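Print this post | E-mail this post

Where the Mugs Live

Tue 20 January

I have wanted to write about my kitchen things for a long time, but I always thought it was too small a subject. Then Signe Rustad wrote in her last letter to me that she reads these posts with her breakfast, and that she skips the travel ones. So, Signe, no travel today. Today it is the mug tree, the dish rack and the basket.

When I moved to this country I had the habit from my mother that everything must be inside a cupboard. A plate on the table meant that somebody was eating or that somebody was lazy. It took me some years to accept that things which I use every day can stand outside, if each of them has a place to stand. Now I like to look at them. The wooden dish rack is my favorite, because it is so simple: two rails, some crossbars, and pegs that hold the plates on edge. I put the pale blue plate in the back and the yellow one in front, and it makes me happy in the morning in a way I can't explain very well in English.

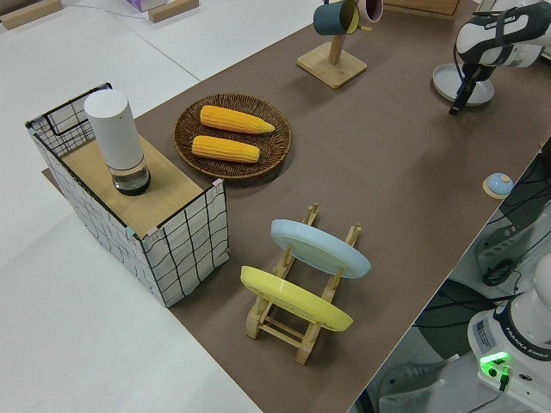

Plusness Home Circle | Kitchen and Table Group

Our group has one rule for these posts, that we should write about what we have and leave the shopping for another day. I will try. The mug tree is older than my membership. I found it at a sale in Morgan, in a box together with candle holders, and the seller wanted to give me the candle holders too. I said no thank you three times.

What I learned about a mug tree is that it wants to be half empty. In my first winter I hung a mug on every peg, and each time I took one I knocked its neighbor. Two are enough. Mine are a dark teal one and a pink one, and they are light against the wood of the post. Light is maybe the wrong word. They don't look heavy there, that is what I mean.

The place for it is also important. I keep it toward the wall, with the corn basket on one side and the cabinet with the drawer on the other, so that the middle of the table is left for working. The drawer has a long black handle which I can open with my elbow when my hands have flour on them.

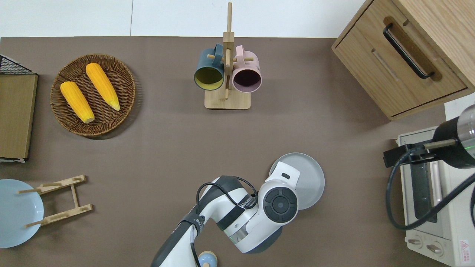

The basket question

The round basket is dark brown wicker, and in my family we would call it a bread basket, but there is seldom bread in it. This week it holds two ears of corn. I bought them for soup, and then I made another soup. They have such a strong yellow color on the brown that I am not in a hurry to cook them.

I used to keep fruit in the basket, and I had a bad experience with a pear at the bottom. After the pear I made it a habit to put in only what I can see all at once. A basket is not a good place for secrets. My neighbor keeps keys, batteries and onions in hers, all together, and she has never had any trouble, so perhaps it is only me.

If you clean a basket like this one, please don't put it under the tap. I use a dry paintbrush from the children's section and go along the rim, and then turn it over and knock on it as on a door. I do this every second week, and more often in March, when we open the windows.

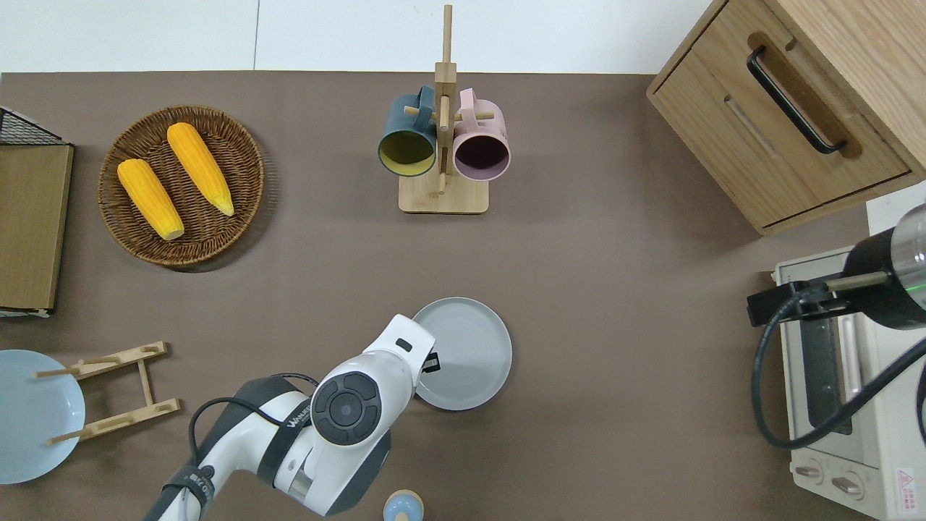
Then there is the matter of what stays in the middle. I said already that I leave it for working, but one plate on the table is allowed. I use the light gray one with the raised rim, and I am fond of that rim. It stops peas. It also gives the fingers something to hold when you lift the plate, and I notice this more than I did when I was younger. My grandmother carried her plates from underneath with a flat hand, like a waiter, and she did not like to see us pinch the edge.

The toaster oven stands at the side. It was on the table beside the bread board for a long time, and I was always walking around its door with a plate in my hand, until I measured the table in a bad mood and changed everything in one evening. For toast I pull it a little forward and afterwards I push it back. 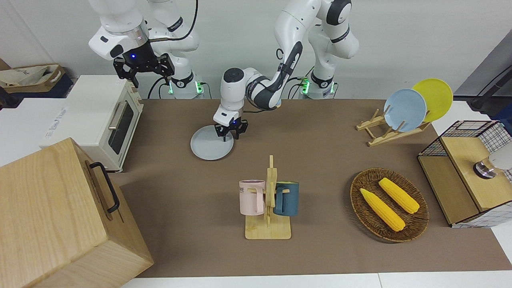 My order for the evening

I do it in this order, and it takes me 5 minutes if the phone is quiet.

First the plates, washed and put in the rack with the biggest behind. Then the mugs, and I hang them by the handle and let them drip on a cloth before I move the tree back. Then I look in the basket. The cloth for the table comes last, and I go from the wall to the front, because if I start in front I lean on what I have wiped already.

I tried for a while to do it in the morning instead. The coffee tasted the same, but I was late for the bus on two days out of the week, so I went back.

Next time I would like to write about the drawer. It needs some work before I can show it to anyone.

1,743 views | 106 shares | 5 comments

Recent from the Kitchen and Table Group
- A shelf for lids, second attempt
- What I keep from my mother's kitchen
- Oiling wood in winter
- 100 small jars and where they went
- Tea towels: fold or roll?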